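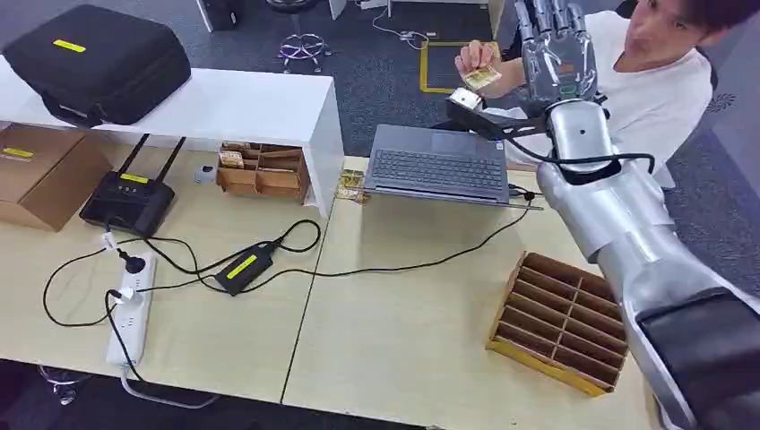

DRANSIDE TENANTS' ASSOCIATION
Minutes of the Regular Meeting, March

Present: Ga-eun Shin (chair), Dace Luik, Jaruwan Somboon, Marleny Flores (minutes)
Excused: Ah-rin Cheon

The chair called the meeting to order at 6:40 p.m. A quorum was present.

1. Minutes of the previous meeting
The minutes were approved with one correction. Under item 4, "east stairwell" should read "west stairwell."

2. Laundry room, Orham building
Ms. Luik reported that two of the dryers remain out of service. The repair firm, Surkomik, has replaced the belt on one of them and is waiting for a door switch for the other. Residents have asked whether the room could stay open until 11 p.m. while the machines are down. Ms. Flores noted that the apartments directly above the room have complained of noise in the past.
Moved (Luik), seconded (Somboon), that the room remain open until 10 p.m. until both dryers are back in service. Carried.

3. Bicycle storage
Ms. Somboon presented the results of the tagging exercise. Tags were placed on all bicycles in the basement, and owners were asked to remove them by the end of the month. There are 29 bicycles still tagged. The board discussed how long unclaimed bicycles should be kept. Ms. Luik favored a second notice under each door in both buildings before anything is moved. It was agreed that a second notice will go out and that the matter will return to the next meeting.
Action: Ms. Somboon to draft the notice in English and Spanish.

4. Courtyard planting
A written report from Ms. Cheon was read. The Kwak nursery has offered shrubs for the north bed at a total of $200, delivery included. The soil in that bed is poor and will need compost before planting.
Moved (Flores), seconded (Luik), to accept the offer and to spend up to $100 on compost. Carried.

5. Intercom
The chair has written twice to the management company about the front door intercom and has received no reply. Ms. Flores asked that the next letter list the apartments affected.
Action: Ms. Shin to send a third letter by certified mail.

6. Other business
Ms. Somboon asked that the recycling schedule be posted again in the Orham lobby. Agreed.

The meeting adjourned at 8:05 p.m.

Respectfully submitted,
Marleny Flores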